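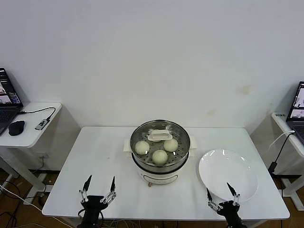
Horutero denture follow-up records: README

What is in this folder

Horutero is a set of follow-up records from patients who received a new removable denture at the teaching clinic in Zirnley. It has 237 patients and one row for each visit. The records were typed from paper cards by students in the final year of the program, and checked once more by a supervisor before they were added.

Please read the section about missing values before you calculate anything. Most of the letters we receive are about this point.

Files

patients.csv – one row per patient: patient code, age group, upper or lower denture, full or partial, first denture or replacement.
visits.csv – one row per visit: patient code, visit number, weeks since the denture was fitted, sore spots, adjustment made, comfort score.
shades.csv – tooth shade chosen at the try-in, and the colour of the base. Only for patients who agreed to it.
codes.txt – the meaning of all short codes. There are 11 codes for the place of a sore spot.

All files are UTF-8 with a comma as separator. Decimal numbers have a point. If your spreadsheet opens everything in one column, choose the separator by hand in the import window.

How the comfort score was taken

At each visit the patient was asked to mark how comfortable the denture was during a normal meal. The mark was made on a paper line, and the student measured it with a ruler and wrote down a whole number from 0 to 10. Zero means that the patient could not wear the denture for eating. The question was always asked before any adjustment was made, so the score belongs to the denture as the patient brought it in.

Patients were also asked which foods they still avoided.
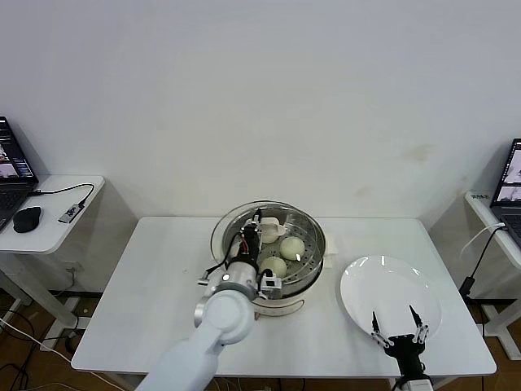
The answers to this question are free text, and we have kept the words of the patient where it was possible. Spelling was corrected, but we did not group the foods. "Apples", "hard apples" and "apple with skin" are three different entries, and you will have to decide by yourself if they are the same for your purpose.

Missing values

An empty cell means that the question was not asked. The code NA means that it was asked and the patient did not want to answer, or could not. In version 1 both were empty. If you still have version 1, please delete it.

Known problems

Visit number 2 is missing for several patients who came first to the emergency hour. Their numbering goes from 1 to 3 and we left it so.
The Barkex export cuts free text after 800 characters. Two long answers were completed again from the paper card.
Age groups are wide on purpose and will not be made narrower.

Use and limits

The set is meant for teaching and for practising simple analysis. It is not suitable for comparing denture materials – the material was not recorded in the same way by all students.

Changes

Version 3 (February): code NA added to visits.csv, two free text answers completed.
Version 2: shades.csv added.
Version 1: first release.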